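Garment Care: Ribbed Knits, Lint and Loose Threads

The April repair session at Nalgate dealt with fine ribbed knitwear, mainly tops and cardigans in dark colors. Ruba Matar led the sorting and Abdul-Rahman Dramani handled repairs. Members brought in 19 garments. The notes below cover inspection, lint removal and folding, in the order the work was done.

Inspection comes first. Spread the piece on a bed or a wide table under even light and look at the seams before the surface. On a ribbed knit the weak points are the places where a denser strip of fabric meets the body, as at a waistband or cuff. Wear shows there as pilling, slight fraying or a thread end standing away from the stitching. Do not pull the thread. Pulling can close up the rib on either side and leave a pucker that steam will not fully remove.

Black knits need more attention than other colors. Pale lint sits on the high points of the rib and stays visible even after a wash.
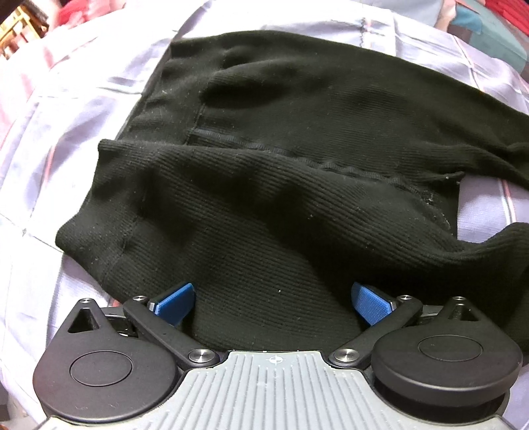 Can a loose thread on a seam simply be cut off?
Only after it has been secured. Thread the end onto a fine needle, take it through to the wrong side, work it under two or three existing stitches, and trim what is left over. A cut made flush with the seam can let the stitching run back.

For lint, work along the ribs with a barely damp cloth or a tape roller. Going across them pushes fiber down into the channels. Pills are a separate problem and should be taken off with a comb or a battery shaver held flat, with the fabric supported from behind by the palm — never stretched. Thaís Arruda tried both tools on the same sleeve and found the comb slower but easier to control near a hem.

Washing is cold, inside out, on a short cycle, with no towels in the load. Dry flat. A hanger pulls a heavy ribbed knit out of length at the shoulders.

For folding, a quilted bedcover makes a good surface if it is smoothed first and shaken out to clear loose fiber. Lay the garment face down, turn any rolled cuffs or hems back to their full width, bring the sleeves in, and fold the body in thirds from the bottom. Leave the ribs running lengthwise through each fold. Check the cover again once the garment has been moved — lint left there goes straight onto the next dark item.

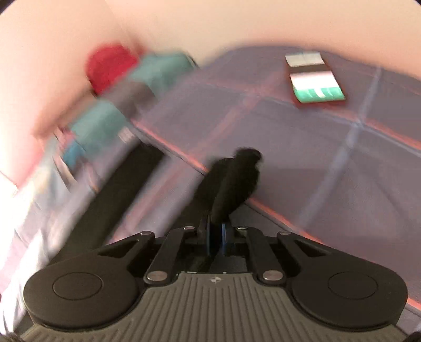 Lavender-gray fabric surface, April session.

Graça Gouveia has the spare combs and fine needles. Repaired garments can be collected from the Nalgate front desk until 2 p.m. on any open day. Bring the numbered slip.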